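Bostow needs operators, second call, starts in August

Reposting bc the first ad went out with the wrong hours. Hand-held gripper work, collecting demos for the Samedent door and cabinet set. Paid. Shifts start 7:30 am.

Read this part first please. We lost 123 takes last month. Left grippers kept reporting closed when they were open, it happend mid-take and no alarm came up. The policy trained on that data drove a robot hand into a door plate and bent a finger mount. No one hurt. Recording stopped the same afternoon. So we want people who will stop and say something when the numbers look off.
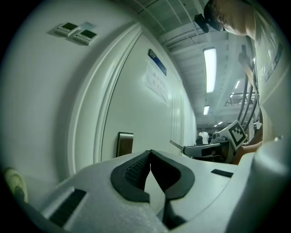
*Two grippers at the cabinet door. Glasses ok with the head mount.*

What you'd do:

- open/close check on both hands before every take, read the width out loud
- 208 takes to redo (the 123 plus the ones either side we dont trust)
- fault log, plain words, time of day
- any jump in the width reading = hands off, call Ansel Obi

Harness over the chest, a gripper in each hand, lots of looking down. Flat closed shoes. Mind cables on the floor, we've had one trip already.
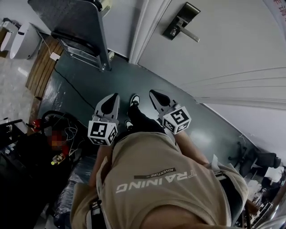 *View from above, both grippers pointed at the floor.*

Need: steady hands, ok standing 4 hours with breaks, can write a clear sentence. No robotics background needed. If you worked the Ambrose job you know the harness, say so when you write.

Doors: never force a handle with the gripper. If it slips twice log it and leave it. Storeroom stays shut unless you've been let in, the red sign means it.
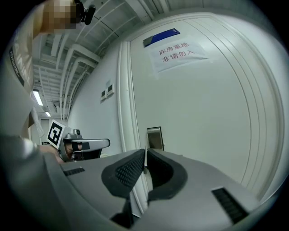
Siham Kassab asked under the first post whether the bad takes get deleted or kept, and said she'd only sign up if they were kept and marked. They're kept. Marked too, she can have the list.

To apply: short note to Gus Blackwood, say which hours you can do and one time you stopped a job because something was wrong.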